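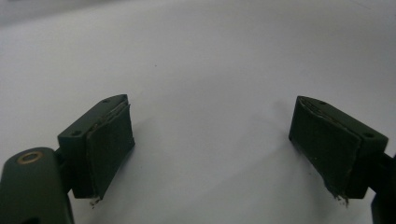
Unit 2: Care of Plain Work Surfaces

Students in the April block are responsible for the surface assigned to them from the start of the session until it has been checked and signed off. The notes below supplement the reading and will be used again in the practical.

Preparation. Clear the surface fully before any cleaning begins. Pale surfaces should be looked at twice, once from directly above and once from a low angle, as small specks and thin lines are easily missed from a single position. Record any mark that remains after wiping – do not scrape it.

Cleaning. Use a damp cloth and work in straight, overlapping passes from the far side toward yourself. Follow with a dry cloth. Abrasive pads are not permitted on light finishes. Allow around 90 seconds before placing anything on the surface.

Reporting. Marks, chips and raised edges are entered on Form 3077, with the location measured from the nearest corner. Completed forms go to Kekeli Gbeho in Room 2434 of the Carnegie Building.

Students who missed the introductory session should arrange a time with Tamás Simon before attending the practical.

Holum School of Facilities Studies | Contact the course office | Back to top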